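Vitelel
Posted April 5, 2024 by the Vitelel workshop desk

Dremgate Bin-Picking Kit for Student Teams

The Dremgate kit is a set of parts and course notes for clubs and classes that already have access to an industrial arm and want a bounded, repeatable picking task. It covers one part of the problem: taking plain blocks out of a bin in which they lie at arbitrary angles. Arm, controller and gripper are not supplied.

The kit was drawn up for the Nollent entry class, where a team has 12 minutes to clear a bin, with two attempts permitted and the better one scored. It is equally usable as a term project. Most groups begin in October and have a working pick cycle before the winter break, although calibration can take longer than the timetable allows for.

What is supplied

– Block set in two colours, red and green
– Bench template for locating the bin
– Score sheets and course notes (printed and as files)
– Spare blocks, six per set

The bin is ordered separately. Any rigid open bin with sloping sides may be used for practice, provided its internal dimensions are entered in the cell file.

Mounting

The bin must not shift when a finger touches a wall. Bar clamps are adequate on a timber bench and allow the bin to be removed between lessons. Bolted mounting is preferred where the bench is not shared. Re-measure the bin corners after every refit; a small offset at the rim becomes a missed grasp at the floor.

Approach and grasp

Blocks lying flat in open floor are the simple case and should be attempted first. Blocks leaning on a wall need a tilted approach, and the notes give a method for checking finger clearance before the arm descends. Limit travel speed inside the bin to 200 mm/s during student sessions. Cables and hoses should be dressed with enough slack for full wrist rotation and checked at the extremes of travel.

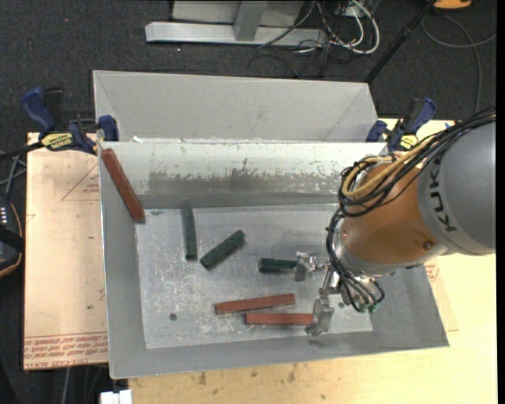 KUKA arm at the bin, gripper fingers open, with three red and three green blocks still inside.

Scratches and scuffs on a metal floor alter how it reflects light, so teams using vision should tune on the bin they will compete with. Colour sorting is optional in the entry class and compulsory in the Carré class, which uses the same blocks and a second bin for placing.

Ordering

Kits are made in batches. Delivery takes about 6 weeks from confirmation. Schools may order on account; clubs are asked to pay in advance. State the arm model and gripper opening when ordering – the cell file is prepared to suit.

Related items
Carré sorting extension
Nollent entry class rules and score sheets
Replacement block set, red and green
Dremgate bench template

Contact Vitelel | © 2024 Vitelel | Back to top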